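Stondov Living > Small Spaces > Sorting & Storage

Search all guides... Go

How I sort a junk closet in one afternoon

My hall closet used to be the place where things went to be forgotten. Batteries, gift wrap, a raincoat that fit me in college, you name it. I've now done this closet twice (yes, it filled back up, I'm only human) and the second time went so much faster that I wrote down how I did it.

Start by setting a timer for 30 minutes. That's only for taking things out. Don't sort yet, don't try on the raincoat, just pull everything out and pile it on the floor. If the timer goes off and the closet isn't empty, take a break and set it again. I did mine on a Wednesday night around dinner and ate cereal standing up, which I don't recommend.

Next, wipe the shelves. A damp rag with a drop of dish soap is plenty. Let them dry with the door open while you get on with the pile.

Now for the bins. I like open tops, since a lid is one more thing I'll stack stuff on! Mine go by color: yellow for things that stay in the closet, red for things that belong in another room, and anything pale or plain for stuff leaving the house. Pick whatever colors you have, but stick with them the whole way through. The leaving bin should be the biggest one you own. Mine holds 18 gallons and I still had to empty it into the car. 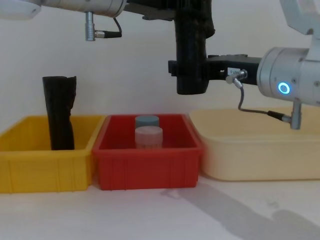
Thu Lại wrote in to say that three bins never worked for her until she added a shoebox for papers, because she kept stopping to read old letters and lost the whole evening. I tried it, and she's right. Receipts, cards, manuals, all of it goes in the box without being read. You can go through it on the couch later with a cup of tea.

Pick up one thing at a time and give yourself a few seconds with it. If you can't decide, it goes in the red bin and you decide in the other room. I know that sounds like cheating (it is, a little) but it keeps you moving, and half the time I walk into the kitchen with some gadget and see I already own a better one.

When the floor is clear, carry the red bin around the house and put things where they live. Do this before you sit down. I mean it. I once left a full bin by the stairs from January until spring and just kept stepping around it.

Then load the closet back up from the yellow bin. Heavy things low, everyday things at eye level, holiday things up top. I put up 2 hooks inside the door for umbrellas and tote bags, and those have held up better than the wire rack I had before.

Last job is the leaving bin. Put it in the car tonight, even if the drop-off place is closed. Once it's back in the house, you'll start digging around in it, and there goes your raincoat, right back on the hanger.

Next week I'm doing the cabinet under the sink, so wish me luck!

Contact | © Stondov Living | Back to top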